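Gripper cable keeps pulling at the connector, how do you route the loop?
Cell Maintenance > Small arms and grippers

bench_ehlers
Good evening to all. I take care of one arm with a two-finger gripper, and I have a question about the cable between the wrist and the gripper.
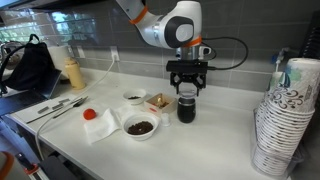 The cable comes out of the side of the wrist, makes a big loop, and goes back into the gripper body. I left the loop big on purpose, so the last joint can turn without tension. But after over 2,000 cycles the gripper began to lose connection for a moment, always when the wrist is turned far to one side. The arm stops with a tool communication error, I press reset, and it continues like nothing happened.

What I did until now:
Cleaned the contacts and tightened the connector by hand.
Took off the gripper and checked the four screws at the flange. One was less tight than the others.
Changed the cable for a new one from Vivura, same length. Better for 300 cycles, then the same error.

My idea is to make the loop smaller and fix it with a strap on the wrist. Is this correct, or do I make it worse?

kondley_tom4
Make it smaller, yes. A loop that size will catch on something sooner or later, and then you buy a connector and not only a cable. We use a soft hook-and-loop strap above the flange. No zip ties please, they cut into the jacket.

grease_and_shims
I don't agree with the answer before me. If you strap it on the wrist you take away the freedom the cable needs, because the strap stays on one side of the last joint and the gripper turns on the other. All the bending then happens in a few centimeters. I had a cable break inside exactly like this, and from outside it looked perfect.

Leave the loop and limit the joint. How far does your last joint turn in the program?

bench_ehlers
Thank you both. I looked now. In two of the waypoints the last joint goes almost one full turn from the home position. I did not know this. I taught these points by hand and the controller chose the way.

grease_and_shims
There is your error. Teach these two points again with the joint near zero. A two-finger gripper is usually the same after half a turn, so you can nearly always find a closer angle.

kondley_tom4
OK, with almost a full turn I take back the strap, at least for now. First fix the points. But I still say a shorter loop is better for the normal work. We have one cell at Panley with the short loop and it passed 4,000 cycles without one fault.

grease_and_shims
And how much does the wrist turn in that cell?

kondley_tom4
A quarter turn, maybe less. Fair point.

moss_417
One more thing to check. You found a screw less tight than the others. If the gripper can move even a little at the flange, you will feel it as play when you push the fingers sideways with the power off. Tighten crosswise with a torque wrench, the value is in the gripper manual. Put a paint mark over each screw head, then you see at once if it moves.

bench_ehlers
I taught the two points again this afternoon and tightened the screws crosswise. The torque on three was good, the fourth took a little more. Paint marks are on. The loop stays how it is.

Until now no error, but it is too early to be happy. I will write again when it has passed the 2,000.

grease_and_shims
Write down the joint angle if it stops again, before you press reset. The log on mine keeps only the error code.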